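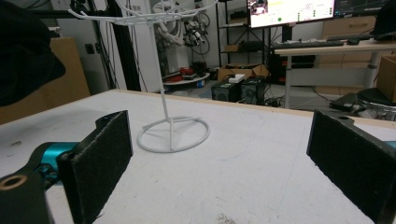 Ticket 424 - Subtitles out of sync on war drama screener
Product: Flodalitz player
Reported by: Pasberg film club
Status: Closed

Problem
We are showing a feature film, a war drama, from a digital screener supplied by Prornilgate. The English subtitles start on time but fall behind during the siege sequence. By the last reel they are around 5 seconds late. Much of the dialogue before that point is in Arabic, so the audience needs them. The sound is fine throughout.

Steps already tried by customer
Restarted the player. Deleted the screener and downloaded it again. Played it on a second laptop, same result. The trailer from the same supplier plays correctly.

Support, first reply
Please open Playback Info while the film is running and send us the frame rate for the video and for the subtitle track. Also tell us if the delay grows slowly or appears all at once.

Customer
Both say 24. The delay appears all at once, right after the night scene at the gate. It stays the same from there to the credits.

Support
Thanks. A steady delay after one point usually means the subtitles were timed to a different cut. We checked with Prornilgate. They have 2 versions of this film on file, the theatrical cut and a slightly shorter festival cut. Your screener is the theatrical cut but was packed with the festival subtitles. Demchenko, the subtitling house, has the right file and has sent it over.

To install: close the film, go to Library, right-click the title and choose Replace Subtitle Track. Pick the new file and leave the offset at zero. If you set an offset earlier, clear it first.

Customer
Replaced the track and watched from the gate scene to the end. Lines match now. One sign near the credits is still not translated, but we can live with that.

Support
Passed the missing sign on to Demchenko as a separate request. Closing this one.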